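Trodberg Allotment Association
Minutes of the July general meeting, 7:00 p.m., Rutora Hall 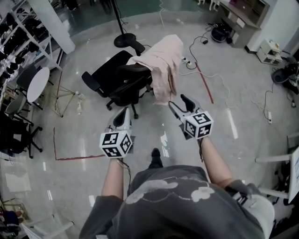
Photo: Akinyi Chege

Present: Muthoni Magesa (chair), Akinyi Chege (minutes), Idrisa Kirui, Nuanchan Petchrat, and 21 other plot holders.
Apologies: Halvard Öberg.

1. Previous minutes
Approved with one correction. The hose ban applies to the lower plots only.

2. Accounts
Balance stands at $3,298. The water bill for spring has been paid. Idrisa asked that the seed order be listed separately from tools next time. Agreed.

3. Water
The tap by the east gate still leaks at the joint. Woner quoted $940 to replace the line from the gate to the second standpipe. Nuanchan thought the price high and will get a second quote before anything is signed. Until then the east tap stays off overnight.

4. Vacant plots
Eight people are on the waiting list. Plots 14 and 15 are overgrown and letters have gone to both holders. If there is no reply by the next meeting they will be offered to the list, possibly as half plots. There was some disagreement on half plots. Muthoni will put it to a vote next time.

5. Compost
Bindweed is again going into the shared bays. Please bag it and take it home. Idrisa will repaint the sign.

6. Beans
Halvard sent word that he has spare Bragança climbing beans for fall seed saving. Names to him directly.

7. Any other business
Gate code changes at the end of the month. Strimmer is back from repair and needs new line.

Meeting closed 8:25 p.m.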